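We use cookies to remember your settings. Accept / Manage

What's on the Snack Table? A Term Project on Packaging
Posted in March by a second-year design student
Print this page | E-mail this page

I picked snack packaging because I eat a lot of it - well, the stuff inside it - and my flatmates do too. The plan was to tip everything out in one spot, sort it by what each thing is wrapped in, and work out what could go in the recycling and what couldn't.

Sorting sounded easy! Shiny packets are the hard part, as you can't tell by looking whether they're plain plastic or have a metal layer. I did the scrunch test on each one (squash it in your fist, see if it springs back) and wrote the results on my sheet. Colour was my favourite bit. Yellow and pink together make food look sweeter to me, even when it's savoury.

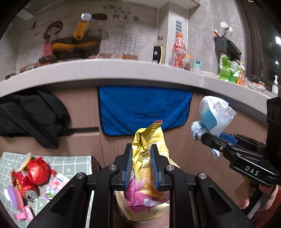 My first groups were foil-look, clear film, tins and "other", and "other" got out of hand pretty fast. I ended up splitting off the carry bags, which took up far more room than I'd expected, and gift-type things like tags and little tubs.
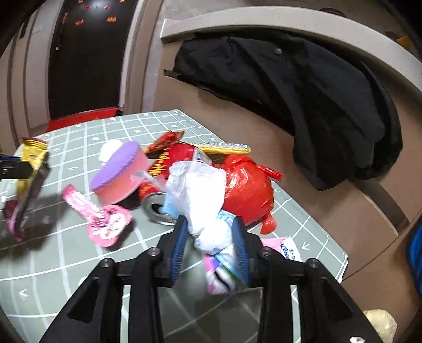 The tutor's notes said to weigh everything, so I did, on the kitchen scales. The whole lot came to 700 grams with the food still inside. I'd like to redo that with just the wrappers, and on better scales, as mine jump by 5 grams whenever they feel like it. The full table is in the appendix, along with my scrunch test sheet.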